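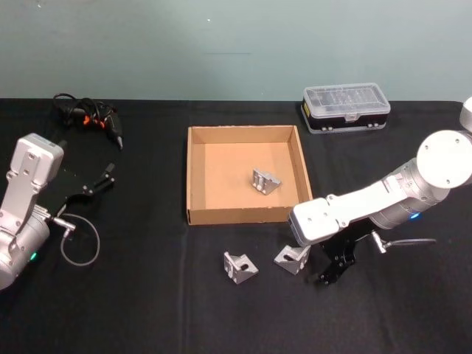
Station 2: bracket sorting

Unent runs its collection room on Tuesday afternoons, and Melahat Bozkurt took us through it. The task is corner brackets into an open cardboard box, two arms on a black cloth. Each attempt is saved as one episode, failures included and labeled. The count stood at 193 when we came in. The target is 2000 before the first training run.

Elie Salameh asked about start positions. Brackets are moved by hand between episodes, and the box is shifted every tenth.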